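Home | Paper | Pens & Ink | Repairs | How-To | Contact

We use cookies to remember your settings. By continuing to browse you accept our cookie policy. Accept | Manage

How to Get a Dried-Up Ballpoint Writing Again

A ballpoint that skips or quits usually has plenty of ink left in it. The trouble is at the tip, where a tiny ball sits in a metal socket and picks up paste as it rolls. If the paste around the ball hardens, or an air bubble gets in behind it, the pen stops. Most can be brought back in a few minutes with things you have in the kitchen.

The steps below are for ordinary ballpoints, the kind László Bíró's name got attached to in much of the world. Gel pens and rollerballs use thinner ink and need a lighter hand. They have their own section near the end.

What you need

- Scrap paper, and one sheet of something slightly rough, such as a brown paper bag
- A paper towel
- Rubbing alcohol
- A mug of hot tap water
- A small zip bag
- The sole of an old sneaker, or a rubber eraser

Step 1. Check the refill

Unscrew the barrel and pull the refill out. Hold it up to a window. In a clear plastic refill you can see where the paste ends. If there is color right down to the tip, go on to Step 2. If there is a gap between the tip and the ink, you have an air bubble and should skip to Step 4. If the tube is empty, buy a new refill. Metal refills can't be checked this way, so scribble with them for a while before you decide.

Step 2. Wipe and scribble

Wet a corner of the paper towel with alcohol and wipe the tip, turning it as you go. Then draw loops on the brown paper bag. Circles work better than straight lines, as they turn the ball in every direction. Press about as hard as you would when filling in a carbon form. Give it a full minute. If nothing comes, run the tip over the eraser or the sneaker sole, which grips the ball better than paper does.

Step 3. Warm the tip

Put the refill tip-down in the zip bag, squeeze out the air and close it. Stand the bag in the hot water for 3 minutes with the top of the refill above the water line. Dry it off and go back to the loops. Don't use a lighter or a match. The plastic around the socket softens long before the ink does, and a refill that leaks inside a shirt pocket is worse than one that won't write.

If you have a whole desk's worth to get through, sort first. Test every pen on the same sheet, put the working ones back, and keep the dead ones in a pile for Step 3 so they can share one mug of water.

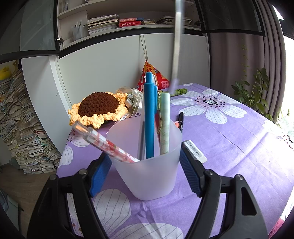
Pens kept together in a translucent cup.

Step 4. Move an air bubble

Wrap the refill in a paper towel, with the tip facing away from your hand. Tape the towel closed. Hold the back end firmly and swing your arm down sharply, the way you would shake down an old thermometer. Ten swings is usually enough. Do it outdoors or over a sink. Check the tube again, and once the gap has closed, go back to Step 2.

Gel pens and rollerballs

Skip the hot water. Wipe the tip with plain water instead of alcohol and let it rest on a damp paper towel for 17 minutes or so, then try it on smooth paper. Rough paper can damage a fine gel tip. If the ink has gone thick all the way up the tube, it won't come back.

When to give up

If the ball is missing or the socket is dented, throw the refill out. The same goes for a tip that leaves two thin lines with a blank between them after cleaning. We tried all of these steps on a mixed box of 200 office pens from the Prinstead clearance, and the ones with dented tips never improved.

Storage

Click the point in or put the cap on. Keep pens off windowsills and out of the car in summer. Gel pens do best lying flat, and ballpoints can stand either way. A pen that gets used once a month will rarely dry out.

Related: Choosing a Refill Size | Removing Ink From Cotton | Flurnitz Notebooks Compared

Get our newsletter. One email a month, unsubscribe at any time.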